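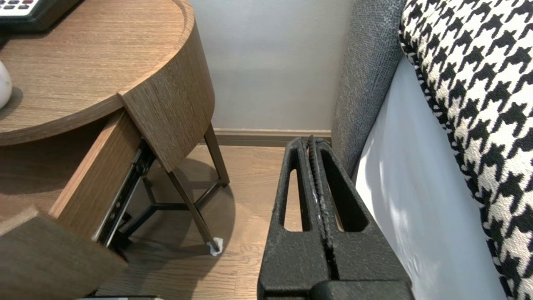 26 November 2023

Hide glue, batch 3, open time and gel point

Carried on from the Groverel batch. Same granules, new water ratio. The aim is still a glue that lets me close a veneered panel 60 cm long without the far end gelling before the caul is down.

Soaked 100 g of granules in 180 g of cold tap water overnight, lid on. By morning all the water was taken up and the granules were swollen through, no hard cores when cut. Batch 2 had cores, so the longer soak stays in the method.

Heated in the small pot inside the water bath. Bath controller set to 60. The glue took 35 minutes to go fully liquid with a stir every so often. Skimmed twice. Colour a little darker than batch 2, smell normal.

Running test off a flat brush: continuous stream, breaking to drops near the end. Still slightly thick for hammer veneering. Added a splash of hot water, not weighed (should have been), and it then ran clean.

Gel point on bare beech offcut, bench at ordinary workshop temperature:
Plain glue, cold wood - tacky almost at once, unworkable before the second strip was down.
Plain glue, wood warmed on the radiator - better, still short at the far end.
With urea, wood warmed - long enough to lay, shift and square up a full strip.

Urea was five per cent by weight of dry glue. The Clistell sheet allows more, but the Seyoum test pieces went soft at ten per cent and crept under load, so I am not going there again for anything that carries weight.

Veneer was the brown quarter-cut offcuts from the Farar job. It has a fine straight grain and takes water unevenly. Two strips cockled when sized on one side only. Sizing both faces and leaving them between boards for an hour cured it on the third.

Lap joints from batch 2 came out of the clamps. Broke five by hand over the bench edge. Four failed in the wood, one in the glue line. The bad one has a dull, chalky face on one half, which I read as chilled glue. It was the last one spread, so that fits.

Remaining glue poured into a shallow tray, to be cut into cubes and kept in the fridge. Label: batch 3, no urea, thinned, water not recorded.

To do
Weigh the thinning water next time.
Replace the brush, it is shedding.
Check the bath against the glass thermometer - the controller read 60 before the water felt anything like it.
Reorder granules before December. Stock code ends 261.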